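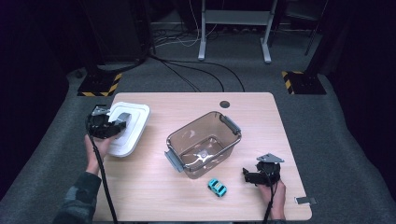 Hand-held grippers, a storage box, a lid, and a toy car on the table.

The rulebook says tidy

The Tornarby guide to recording household tasks runs to 91 pages, and four of them are about lids. A lid must start flat on the table. It must be gripped at an edge. Both hands must be in view of the head camera when the recording begins, and cables should trail towards the person and never across the objects.

All sensible. I read the whole thing in June and could find little in it that was wrong. What bothered me was how much it left to trust.

Take the 906 recordings that Daltitz passed as "compliant" in its first round of checks. Compliant with what? The checklist asks whether the grippers were visible and whether the objects were on the approved list. There is a box to tick for a clear floor. It has no line for a person who fumbled, stopped and tried again, so one checker throws those out and the next one keeps them.

"We get asked for clean data, and everyone has their own idea of clean," says Damir Begović, who helped draft the Tornarby text and is now less fond of it. He wanted failed attempts kept and labelled. The final wording says they "may be retained where useful". Useful to whom is left open.

Kacper Kwiatkowski of Vurnmont takes the other side. A loose rule that people follow, he argues, beats a strict one they ignore by Thursday afternoon. Perhaps. But his own firm sells the Tornarby badge to customers as proof of quality, and a badge resting on the word "may" doesn't prove much.

See-through plastic is a fair test. Clear and tinted boxes pick up glare, and a robot trained on tidy examples could well struggle with one in a kitchen at breakfast. The guide gives the matter 2 sentences, both advising softer lighting. I have yet to see a kitchen that has read them.

A second edition is promised. Begović has sent in his changes again, starting with page one.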